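Niven and Rotiddale Toy Library
Minutes of the committee meeting held on Jan 26, 2018
Venue: the back room, Niven Reading Room

Present: nine members, with two parents from Rotiddale sitting in, who were made very welcome and given the comfortable chairs.
Apologies: three received, with our good wishes to the member who is waiting on her hip.

1. Minutes of the last meeting
Agreed as a true record, once the spelling of Clisell had been put right in two places. The chair thanked everyone for coming out on such a foul evening and said how cheering it was to see the kettle already on.

2. Matters arising
The shelf by the radiator has been moved and the jigsaws are much happier for it. The key to the side gate is still missing. Members were asked to look in coat pockets once more before we pay for another.

3. Money
The balance stands at £928 after the insurance was paid. The Christmas raffle brought in £120, a lovely result when you remember that the tombola was on the same afternoon. The grant form to the Ukano Fund has gone off, asking for £2,000 towards new shelving and a proper set of trolleys, and we should hear before Easter. There was a long and good-natured talk about whether the yearly family fee should go up by a pound. It was left as it is for now, to be looked at again in July.

4. Loans and stock
There were 514 loans over the autumn term, with the ride-ons and the train track as popular as ever. The pretend cooking things also go out nearly every week, and several families have asked if they might have more of them. It was agreed to spend up to £60 on the play kitchen shelf, buying second-hand where we can. One of the Rotiddale parents kindly offered to look through her loft. 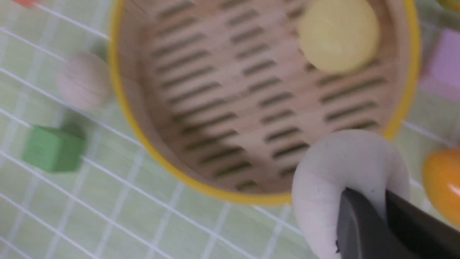

Play kitchen: the steamer basket with the yellow rim, on the green mat.

A good deal was said about missing pieces. It was felt that the present system, in which each bag has a handwritten card tied to it, works well until the card comes off, and then nobody is sure what ought to be inside. Two members will type up fresh cards and put a spare copy in the folder. Families will be reminded, gently please, to check the bag before they bring it back. We do not want anyone put off coming over a lost teaspoon.

5. Opening at Clisell
The trial mornings in Clisell chapel hall have been a pleasure, if a chilly one. Numbers were slow to begin with but picked up nicely once the school put a note in the book bags. The hall has offered us a cupboard of our own, and this was accepted with many thanks. The secretary will write. A second pair of hands is still needed for carrying the boxes up the steps.

6. Summer picnic
To be held in July on the field behind the Reading Room, with the date to be fixed when we know about the fete. Offers of cakes, rugs and gazebos to the secretary.

7. Any other business
The clock in the back room is ten minutes fast and will be put right. A thank-you card was passed round for signing, for the retiring school crossing patrol, who has sent so many families our way over the years.

The meeting closed at ten past nine. The next one will be in the same room, and the member bringing the biscuits has been asked for the ginger ones again.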